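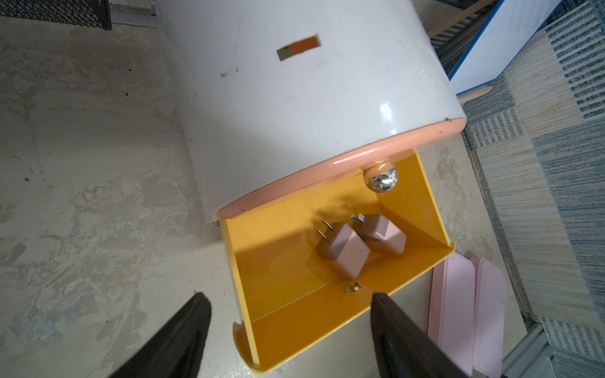 Culwood is not a town you visit for pleasure in January, but Promico was holding an open day, and I have never been able to turn down a building with a lanyard at the door. The firm teaches robots household and workshop chores by having people do the chores first, through the robot, and it had promised visitors a turn. I was given badge 97 and pointed down a corridor to a room with a concrete floor and a striped rug. The job there was plugs. Two pale pink adapters sat in a yellow compartment with its door hanging open, prongs up, and an operator at the far side of the room was bringing two black fingers in toward them with the concentration of a man defusing a cake.

The operators work with a pair of handles and a screen that shows what the wrist camera sees. Close the left handle and the fingers close. Tilt your hand and, after a very short pause for thought, the arm tilts too. Solomiia Dmytriv, who runs the training floor, explained that each attempt is recorded from start to finish - the camera view along with every movement of the handles - and that the good ones go into the pile the robot learns from. The pile for plugs stood at 2488 that morning. A whiteboard by the coffee had the target, 2547, underlined twice.

I asked what happens to the bad ones. "We keep some," she said. "It has to see how you get out of trouble." I found this more comforting than my own schooling.
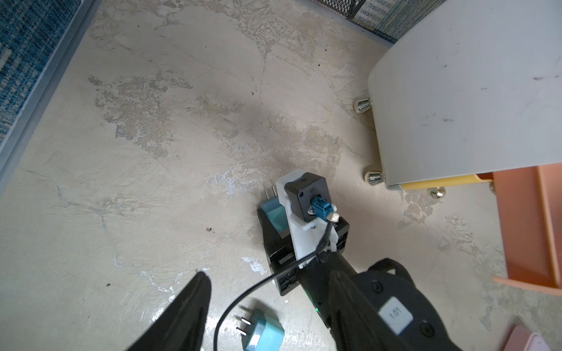
My turn came after a short safety talk and a form. You get 5 minutes, which sounds stingy until you have the handles in your fists. The trouble is depth. On the screen everything looks near enough to touch, so you reach, close the fingers with great confidence, and pick up a helping of air. I did this for most of my allotted time. A boy of maybe ten had gone before me and done it properly, and he stayed to watch.

Pirjo Tikkanen, my instructor, had the manner of someone who has taught many adults to parallel park. "Slower," she said, and then, "Slower than that." She told me to stop looking at the fingers and look at the thing I wanted. It helped. I got hold of an adapter, carried it a hand's width, and dropped it on the rug. My attempt was not added to the pile.

The other way of teaching was on show upstairs, in a room named Evangelista for reasons I didn't get to the bottom of. There you take the arm itself by the wrist and walk it through the motion, like leading a reluctant uncle onto the dance floor. I was much better at this. The staff seem to prefer the handles all the same, as hands on the arm get in the camera's way.

Lunch was soup, served by people. The bus back to Ostel leaves from the far side of the parking lot, and if you go next time, take a coat for the wait - the shelter has a roof and one wall.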